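Search this site Search term Go

Welier Laundry Automation Review Group
Minutes of the fourth meeting, October 24, 2022

Present: Noeline Tawhiri (chair), Ehsan Kazemi, Khôi Hoàng, Hưng Hứa (minutes)
Attending for Gadberg, items 3 to 6: Định Đồng
Apologies: none

1. Minutes of the previous meeting

1.1 Agreed as a correct record with one change. Paragraph 5.2 should read "payload at full reach", where it read "payload".

2. Matters arising

2.1 The site survey for the Giáp building has been received and circulated. KH noted that two door widths were missing. He has measured both and will add them to the survey sheet.

2.2 The insurer's reply on unattended running is still awaited. NT will write again. Until the reply is in hand, all running is attended.

2.3 The group had asked whether the trial could be extended to dryers. Gadberg's answer is that the dryer routine is not part of the release under review. The item was closed.

3. Product under review: scope

3.1 DĐ set out what is on offer. The Flukulier kit consists of a wheeled base, a lifting column, two arms with parallel grippers, a head camera, a charging dock and the laundry task package. The task package covers loading, door closing, programme start and unloading into a basket. Detergent dosing, sorting by colour and folding are excluded.

3.2 EK asked whether programme start depended on a connected machine. DĐ said it did not. The kit presses the buttons or turns the dial, and the position of each control is taught once per model of washer. Teaching a new model takes 90 minutes with a trained operator.

3.3 HH asked what happens if a washer is moved after teaching. DĐ said that the kit finds the front panel again at each approach and corrects for small shifts. A shift larger than the width of the door handle needs a fresh teach. The group asked for this limit to be put in the written specification as a distance.

3.4 The software version under review is the one installed in April. NT asked that no update be applied before the trial report is signed off. DĐ agreed.

4. Trial results

4.1 KH presented the run log. Since installation the kit has attempted 797 loading cycles at the Giáp building, all on front-loading machines. A cycle is counted as complete when every item is in the drum, the door is latched and no person has touched the load. Stopped cycles are logged with a cause code.

4.2 The completion rate for loading is 81 per cent. The target in the evaluation plan is 90 per cent. KH said that the rate had risen after the approach height was changed, but that the plan calls for a single figure over the whole period and he had reported it on that basis.

4.3 The most frequent cause code is "item retained on rim", where a sleeve or strap hangs over the lower edge of the door opening and prevents closing. The kit detects this in most instances and tries again up to three times. EK asked whether a retry could damage the door seal. DĐ said the closing force is limited in software and that the limit can be lowered by the customer. KH will obtain the default value and compare it with the washer maker's guidance.

4.4 The second most frequent code is "basket not found". It arises when the basket is too close to the base at the time of search and passes out of the lower part of the head camera's view. DĐ recommended a floor marking to fix the basket position. EK objected that a marking relies on staff putting the basket back on it. He would prefer the kit to reverse and search again before stopping. 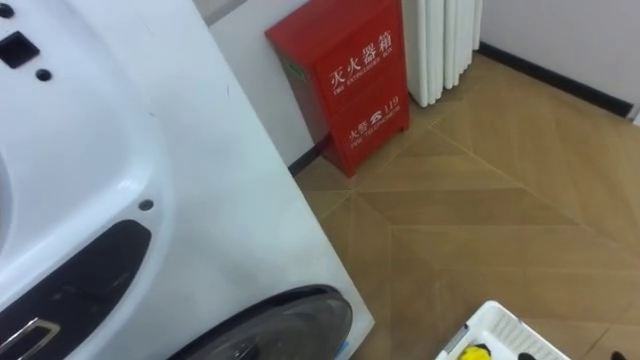 4.5 DĐ said that a reversing search exists in the task package but is switched off by default, as it needs clear floor behind the base. It can be switched on for each room. KH will measure the clear floor in each trial room and report which of them would qualify.

4.6 HH raised small items. Single socks are picked reliably from the top of a load and poorly from the bottom of a basket. The grippers reach the basket floor only when the basket is nearly empty and the wrist is vertical. DĐ said a longer fingertip is in preparation. The group agreed that it could not be considered in this review, as no sample has been supplied.

4.7 Unloading was tested less than loading and the figures are not yet complete. KH will include them in the trial report. He noted that heavy wet items, towels in particular, are dragged out over the rim in one piece and sometimes bring others with them on to the floor. The kit does not at present look for items on the floor after unloading. The group regarded this as a defect. DĐ asked for it to be recorded as a request. NT ruled that it be recorded as a defect, with Gadberg's view noted.

5. Site and safety

5.1 EK reported on the site rules. The base must not be parked, or left standing after a fault, where it blocks access to fire extinguisher boxes, exits or isolators. At present the kit stops where it is when a fault occurs. In a narrow room this may breach the rule.

5.2 DĐ proposed keep-clear zones drawn on the room map. The kit would cross such a zone but would not plan a stop inside it. EK said that this deals with planned stops only. A fault stop, by its nature, may occur anywhere. He asked whether the base can be pushed by hand after a fault. DĐ confirmed that the wheel brakes are released by a lever at the rear of the base, and that one person can then push it.

5.3 It was agreed that keep-clear zones be drawn in every trial room, that the brake lever be labelled, and that its use be added to the staff briefing. EK will draft the text.

5.4 Radiators were discussed. The base does not respond to heat and the outer covers are plastic. The manual gives a minimum clearance for heat sources but does not say whether a domestic radiator counts as one. DĐ will obtain a statement in writing.

5.5 Flooring. The kit was tested on smooth tile and on wood-effect flooring. No marking from the wheels has been found on either. On glossy floors, strong reflections have on occasion been mapped as obstacles, and the base has taken a longer route as a result. No collision was logged. KH regards the matter as minor.

5.6 HH asked that the noise of the lifting column be measured. It is noticeable in the corridor with the door open. KH will take a reading at the door and a second at the column.

6. Price and service terms

6.1 Gadberg's offer is for purchase of the kit with a yearly service contract. The service contract is priced at 4000 per kit per year and covers two visits, replacement of gripper pads, and remote support during working hours. Travel is charged separately. The purchase price is given in the confidential annex and is not repeated in these minutes.

6.2 NT asked what happens to the kit if the service contract is not renewed. DĐ said the kit continues to run on its last installed version. Teaching of new washer models would no longer be supported. The group asked for this to be stated in the contract.

6.3 EK asked who owns the images recorded by the head camera. DĐ said that images are kept on the kit and overwritten, unless the customer agrees to send them for fault finding. EK considered the wording of the clause too loose. It allows for "related service purposes" without saying what they are. DĐ will return with narrower wording.

6.4 Spare parts. Gripper pads are held in stock. The wrist joint has a long delivery time and no figure could be given at the meeting. The group asked for a figure before any order is considered.

DĐ left the meeting.

7. Discussion

7.1 NT invited views. KH was in favour of continuing the trial on the present version until unloading figures are complete. EK was in favour of a pause until the insurer has replied. HH had no objection to either course but noted that a pause would leave the unloading figures too thin to use.

7.2 It was agreed to continue attended running in the rooms now in use, with the reversing search switched on wherever KH finds the floor space sufficient. Cycles run with the search switched on are to be logged under a separate heading and left out of the figure in 4.2.

7.3 No recommendation to purchase was made.

8. Actions

8.1 KH: add door widths to survey sheet; obtain default closing force and compare with guidance; measure clear floor in each room; complete unloading figures; take noise readings.

8.2 EK: draft brake lever label and briefing text; draw keep-clear zones with KH.

8.3 NT: write again to the insurer.

8.4 DĐ: distance limit for moved washers; written statement on radiators; revised image clause; contract wording on non-renewal; delivery time for wrist joint.

8.5 HH: circulate the defect list to Gadberg, including the item in 4.7.

9. Any other business

9.1 KH reported that the charging dock in the Giáp building had been unplugged twice by persons using the socket for a vacuum cleaner. A socket cover will be fitted.

10. Next meeting

10.1 To be fixed once the unloading figures have been circulated.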